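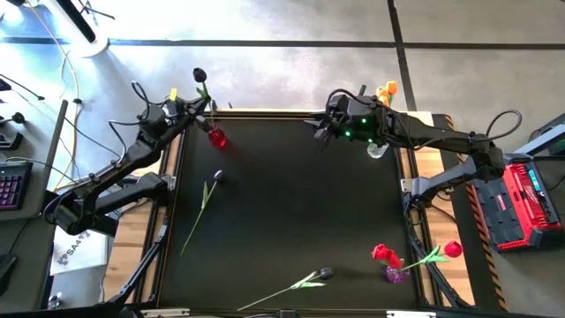

Kunberg Stem Tape and Flower Food Kit

Home > Cut flower care > Kits

In stock. Usually leaves us next working day if you order before 2pm.

What you get

Stem tape, green, 20 m roll
Flower food, 60 sachets
Stem snips with a spare spring
Bottle brush, long handle, for narrow necks
Card with the mixing amounts on it (also further down this page, people lose the card)

Who it's for

Anyone doing flowers every week. Cafes, small hotels, village halls, people with a good garden and too many buckets. If you buy one bunch at Easter you don't need it, get the single sachets instead.

About the kit

We put this together after years of selling the bits separately and getting the same emails. Flowers gone floppy, water gone cloudy, what am I doing wrong. Mostly dirty vases. Sometimes blunt scissors. Hence the brush and the snips.

The tape is the stretchy waxy sort. Not sticky on the roll, grips when you pull it. Pull first, then wrap. Lots of people wrap it slack and then write to say it's faulty. Keep it out of the sun, it goes brittle on a windowsill.

Snips are the Åberg pattern, short blades, curved handle. Right or left handed. They'll do soft stems all day and thin woody ones up to pencil thickness. Don't cut wire with them. Please.

Flower food mixing

One sachet to half a litre of cold tap water. Small bud vase, use half and fold the top over, it keeps a week or so in a dry drawer. Big floor vase, count up the litres first with a jug. Too much is worse than too little, leaves go yellow at the edges.

Don't mix in copper or bare zinc. Glass, glazed pottery and plastic are all fine.

Change the water every 2 days. Rinse the vase, fresh sachet, trim the ends again.

Tulips

Asked about these more than everything else put together so they get their own bit.

Cold water and not much of it, a few centimetres in the bottom. They keep growing after they're cut and will lean towards the window. Turn the vase every morning or just let them lean. To straighten a bendy bunch, wrap it tight in newspaper up to the heads and stand it in deep cold water for two hours somewhere dark. Then back in the shallow water.

Keep them away from the fruit bowl. Keep them out of a vase with fresh cut daffs, the sap does them in. Daffs want a night in their own bucket first and then don't re-trim.

Dark ones (Queen of Night and that lot) mark easily when handled, so hold by the stem. They show up best with a bit of light behind them, or in with something pale.

Specs

Tape width: 12 mm
Sachet weight: 5 g
Snips length: 165 mm
Brush length: 38 cm, nylon bristle, head bends
Box: brown card, no plastic tray
Weight packed: 640 g

Sizes and refills

Kit, standard, as above
Refill box, 200 sachets
Tape only, green or brown. White is out untill April
Brush heads sold singly
Spare springs, free if you send a stamped envelope

No vases in the kit. Vases are on the Dorkov page, glass and stoneware.

Delivery

Flat rate on small parcels. Free if you spend over 60 pounds. Highlands and islands take a couple of days more, sorry, not in our hands. We can't send sachets abroad at the moment, tape and snips are fine.

Returns

Thirty days, unopened. Snips can come back opened if there's something wrong with them. Send a photo first to Griet Bosman in the office, saves you the postage most times.

What customers said

"Third refill box. Does the dining room and reception, lilies lasted nearly two weeks." Ulla Westerberg

"Brush is the best thing in it. Tape ok once I read the instructions." Alvar Lie

"Snips a bit stiff out of the box, loosened up after a drop of oil. Would like a bigger pair." Roald Myklebust

Reply from the shop: bigger pair is on the list Roald, waiting on the maker.

Questions we get

Is the food safe for cats? Keep them off the vase water, and watch the flowers too. Lilies are very dangerous to cats and tulips aren't good for them either. Ring your vet if worried, not us.

Can I use bleach instead? For cleaning the empty vase yes, weak, and rinse it well. Never in with the food.

Does the tape come off glass? Yes, peels. Any wax left behind goes with warm soapy water.

Trade orders

Ten kits or more, email Wael Ouazzani for the trade list. Cleketard account holders get the price at checkout, log in frist or it won't show.

Related items

Pin holder, small
Bucket, black, 10 litre
Single sachets, pack of 20
Floral wire, green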